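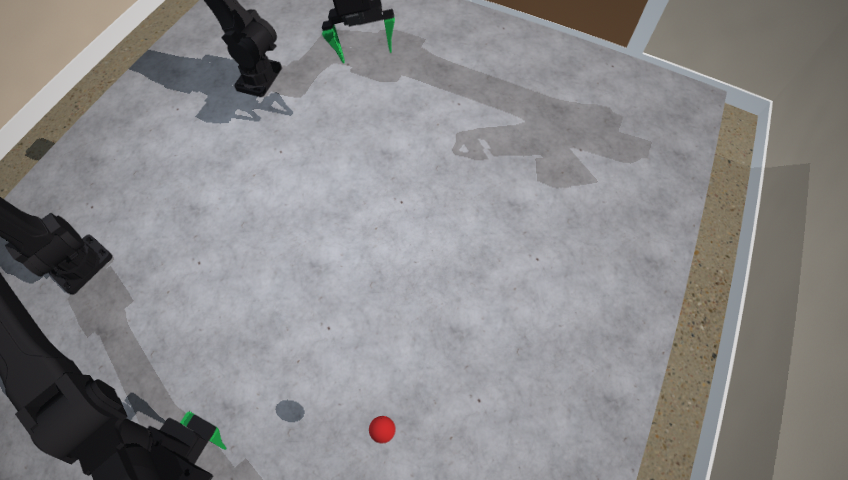 Chapter 4
Light and Shadow

Put a lamp on one side of a room and hold your hand between it and the wall. A dark shape appears on the wall. Move your hand towards the lamp and the shape grows. Move it back and the shape shrinks. People have known this for as long as they have had fires to sit beside, and the explanation needs only one idea: light travels in straight lines until something gets in its way.

In Chapter 3 we drew rays as straight arrows leaving a source. We now use the same arrows to work out where light does not go. You will need a ruler, a sharp pencil and plain paper. Most mistakes in this chapter come from careless drawing, so take your time over the first few diagrams.

Key words: opaque, translucent, ray, point source, extended source, umbra, penumbra.

4.1 What makes a shadow

An opaque object lets no light through. The region behind it, on the side away from the source, receives no direct light from that source. When this region meets a surface such as a floor or a wall, we see a shadow there.

The shadow of an object resting on a surface touches the object. If the object is lifted, the shadow moves away from it unless the light comes from directly overhead. The distance between an object and its shadow therefore tells us something about height, but only if we also know the direction of the light. A low winter sun in November throws the shadow of a fence post far across a field. At midday in summer the same post has a short one.

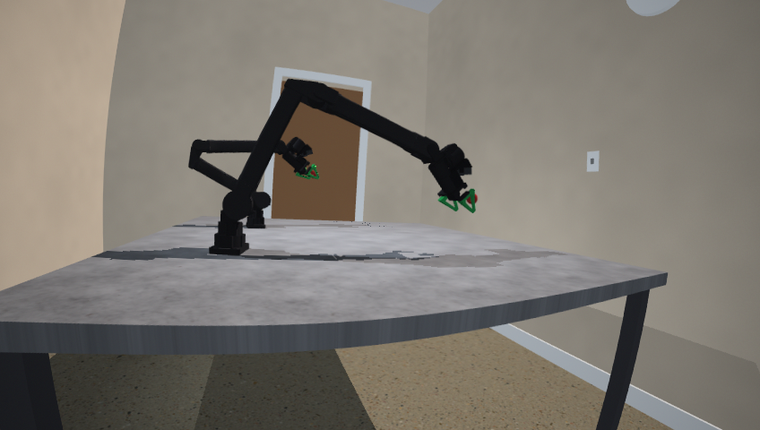
The edge of a shadow depends on the size of the source. A very small source, called a point source, gives a sharp edge. A large source, such as a window or a long ceiling tube, gives a soft one. Part of the region behind the object is then hidden from the whole source, and this full shadow is the umbra. Around it lies the penumbra, where some of the source can still be seen -- an ant walking outwards through it would find the light growing steadily stronger.

Rooms with several lamps give several shadows. Each lamp fills in part of the shadow made by the others, so none of them is completely dark.

4.2 Measuring with shadows

Svenja Nolte and Henrik Steinbach wanted the height of the chapel tower at Pamness. They stood a pole 2 metres tall upright on level ground and measured its shadow, which was 4 metres long. The shadow of the tower, measured straight afterwards from the point directly below its top, was 40 metres long.

The sun is so far away that its rays reach the pole and the tower along parallel lines. The two triangles have the same shape. The pole is half as tall as its shadow is long, so the tower is half of 40 metres, or 20 metres, in height.

Before you read on, repeat their method with a tree or lamp post near your school. Never look directly at the sun.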